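Jillville Toy Library — Your Questions Answered

How do I join?
Pop in on a Saturday morning with something showing your current address and we'll have you sorted before the kettle boils. Membership runs for a year from the day you sign up, and grandparents are very welcome to join in their own right!

How many toys can we borrow?
Three at a time, plus 2 puzzles, for a fortnight. If your little one has fallen head over heels for something (it happens every week), just ring and we'll extend it, provided no other family has it booked.

What if we lose a piece?
Please don't lie awake over it — pieces go wandering in the best of homes. Tell us when you return the toy and have another look under the couch. There's no charge for the odd missing block.

Do you take donations?
We do, and gladly, although we can't accept soft toys or anything with a frayed cord. Tahmineh looks after donations and would love a call first.

Are you open over winter?
Yes, all through June and beyond, with the heater on and your favourite picture books by the door.

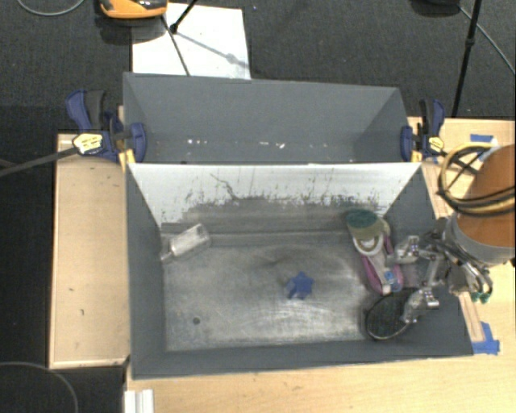 Elaheh Soltani
Coordinator, Jillville Toy Library
Page updated 04/07/2025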